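Paper, Glue and Load: A Conversation with Theano Vasilakis

Theano Vasilakis has spent most of her working life on the unglamorous end of the packaging trade. She began in the test room at Karras, moved to the paper mill at Drostow as a process engineer, and now advises small converters on sack and wrap grades. We spoke in September, mainly about kraft paper and why buyers so often order the wrong one.

Her first complaint concerns basis weight. "People ask for an 80 gram sheet as if that settled the matter," she says. "It tells you how much fiber you are paying for. It does not tell you how the fiber was cooked, how long it is, or how the sheet was dried."

Two sheets of the same weight can behave very differently under a sudden load. A sack dropped from a pallet fails when the paper cannot stretch fast enough to absorb the energy, and tensile strength alone is a poor guide to that. Vasilakis prefers to start with tensile energy absorption, measured in both directions of the sheet.

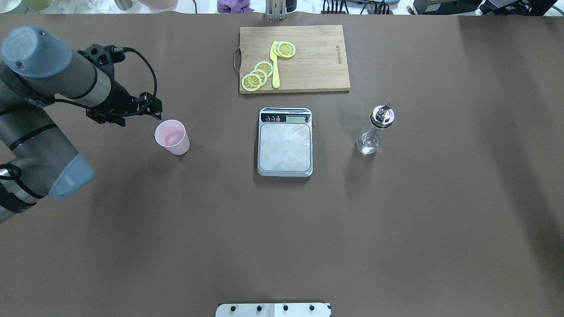 "The cross direction is where I find the trouble," she continues. "A supplier quotes the machine direction because the number is higher. Then the side of the sack splits and everyone blames the glue."

Glue does get its share of her attention. At Vatov, a converter she advised for 3 years, seams opened during winter storage. The adhesive met its specification. The paper had been kept in an unheated bay and brought directly to the line, and its moisture content was well below what the glue supplier had assumed. The remedy was a conditioning period before converting – and a door that closed properly.

She is cautious about recycled content. Each pass through the pulper shortens and stiffens the fibers, and the loss shows first in tear resistance. For void fill or table covering she sees no objection to a fully recycled sheet. For a 40 kilogram sack she would want mostly virgin softwood fiber.

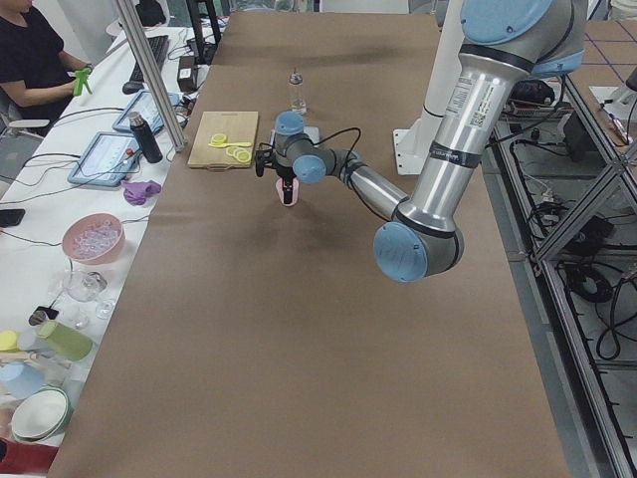
Brown kraft paper as a covering for a long table.

Asked what a small buyer without a laboratory should do, she recommends keeping a retained sample from every delivery, labeled and stored flat. Her former colleague Charalambos Moschos set up such an archive at Drostow, and it reached 2,000 sheets before he left. "When a customer complained, we could test the same reel they had," she says. "Before that we argued from memory."

Her current work is on extensible grades, in which the wet web is compacted to give the finished sheet more stretch. The process costs more and the surface prints less cleanly. Vasilakis expects it to replace some two-ply sacks with single-ply ones, though she declines to say how soon. "Ask me when the Stosmont trial is finished. We are still adjusting the dryer section."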